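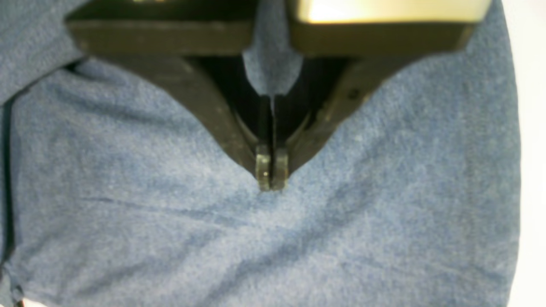

18/06/2022
By the features desk

Redholm's linen sorting room put its first Tanoli arm on the line in February. Cloth is harder to pick up than a box, as it has no fixed shape and its edges move. With the two fingertip pads closed just above a blue cloth, a shallow crease running beneath them, the operator has to judge which fold will give a clean grip. That judgement now takes up much of the shift.

The room has 11 staff, the same number as before. Each shift handles 700 pieces, and 2 people who used to lift and separate by hand now clear faults and set grip height. Their pay grade has not changed. Redholm says it will review the grade after 17 weeks of running. Staff have asked for the fault logs first.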